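17 March 2019

Folding bench, Bivero room. Zuleica wants the whole pile in thirds by December, which at my pace is optimistic. Did 12 pieces before lunch. Four passed her ruler. The rest have what Boris calls "personality."

Towels fine. Shirts still creep at the second fold, worst along the hem. Tried smoothing from the stitching outward: better, slower. Boris irons first, which I consider cheating.

The orange-brown one went back on the white top for another go, creases and all.
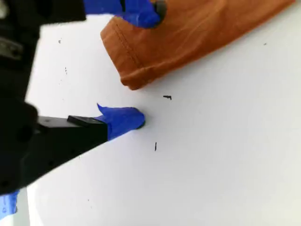
Photo: Z. Tavares

Stitched edge makes a decent guide line. Next: same fold, hem toward me. Ruler is in Boris's drawer again.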